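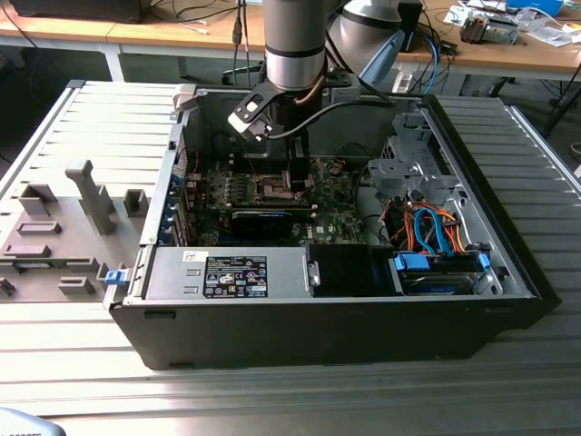 An open computer tower on its side, with the gripper down at the processor socket.

Welcome > Ginting Clay Studio > About Us

Ginting began with one secondhand kiln, a borrowed wheel and a garage in Listdale that got so cold in winter we threw pots in our coats. We've grown a good deal since then (we have heat now!), and these days we run classes for beginners and a shop up front where you can buy mugs, bowls, planters and the odd lopsided teapot.

Most people come to us through Mimska, our 7-week evening course. You'll start with pinch pots, move on to slabs, and get to the wheel once your hands know a little about how clay likes to behave. We keep it to 15 students, so there's always time for questions, and goodness, we do love questions.

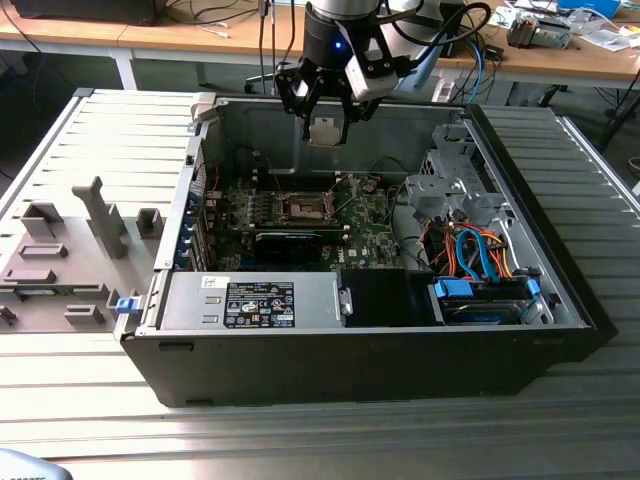
Gerirora wrote to us after her first course that she had cried over a cracked bowl, made another one the same night, and now eats her oatmeal out of it every morning. We've kept that letter pinned up by the glaze buckets ever since.

New courses start every September, and the shop shelves carry work by 37 local potters, many of them former students. Come in and say hello, and please do pick things up. Pots are meant to be held.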